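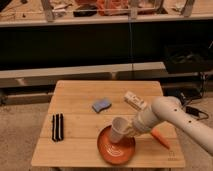 A paper cup held above an orange plate on a wooden table.

Cafes in Tramska will start a shared cup deposit in June. Customers who take coffee away will pay a small extra sum and get it back when they return the cup to any cafe in the plan. So far 13 cafes have joined, and two bakeries will follow later.

Guests who drink their coffee inside will get a normal cup, and paper cups will stay only for people who ask for them. The town collected 1188 bags of cups and lids from street bins last year, and the council wants this number to go down.

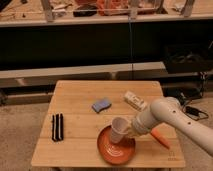

Renu Nishad told the council meeting that she supports the plan but is worried about washing. Her cafe, Calado, has one small sink, and in the morning there are often 20 people in the line. She asked if the town could pay for a common washing place.

The council has not yet answered this request. The company Sirnis will bring the first cups and pick up broken ones without a fee. 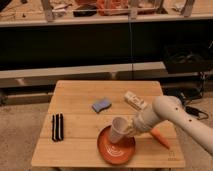
Where to return the cups

Return boxes will stand at the train station and at the Nimimitz market hall. The boxes close at 8 p.m.

Recent items
Market hall roof repair is delayed again
New bus stop near the swimming pool
Harsh Sandhu opens second bakery
Library changes its summer hours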